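Home Archive About Subscribe Contact

The Bin, Again

July 31, 2021

Every household has a place where things go when they have stopped having a place. My mother had a drawer. My neighbor Apolinar Espinoza has most of a garage. I have a theory that you can tell how long people have lived somewhere by how deep they have to dig for a flashlight.

I moved to Salldale in February with 22 boxes, all labeled. The labels were a lie by box six. "Kitchen" contained a tax return and one ski glove. So I bought myself a copy of the Jeltine method, 97 pages of a very calm woman telling me to sort by feeling. I felt tired. I sorted nothing.

What I do now is simpler and less spiritual. Everything homeless goes in a bin. When the bin gets ugly, you tip it out and deal with it. The only rule is that the bin can't have a lid, as a lid is how you end up with a garage like Apolinar's. He disputes this. He also can't find his ladder.

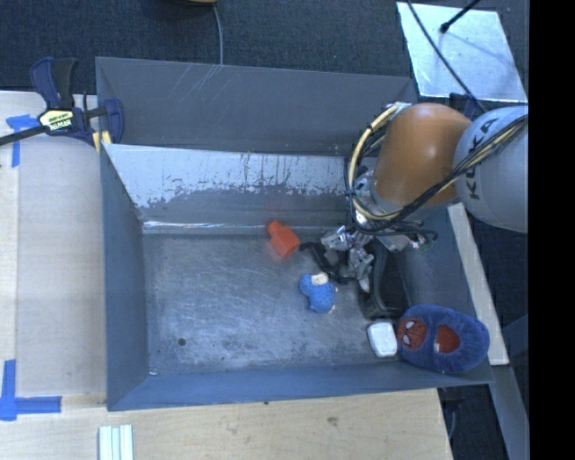 Small stuff is the worst of it. A sofa announces itself, and you either want it or you don't. But one child's slipper will follow you through three apartments, because throwing it out means admitting the other one is gone for good. Toys are nearly as bad. They have faces, or you remember them having faces, and back in they go.

My sister suggests a second bin, for things I'm undecided about. I told her that's called a house.

Next week: the cable drawer, if I can get it open.

Older posts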